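We use cookies to make your visit better. By staying on this page you accept our cookie policy. OK

Gernotance Fan Thread
May 27, 2024

ok so the Sidow and Jiang thing. I've been yelling since February that those two were dating and my group chat laughed at me!!

They left the Zeson afterparty 3 minutes apart. THREE. Same side door, same car (a friend of a friend swears by this)

And now she's got his jacket on in the new tour video?? I've watched it 43 times and it's the one with the ripped cuff, I will not be taking questions

People keep saying it's promo for the duet. Maybe! But you don't fly home to meet somebody's grandma for promo

Anyway I'm supposed to be tidying up and I'm reading fan comments instead 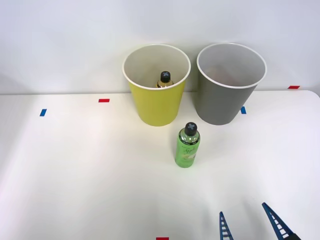 yellow bin, cute little bottle, zero progress

If they go public before the summer shows I'm buying the 200 dollar seats, my wallet can cry about it later

3 comments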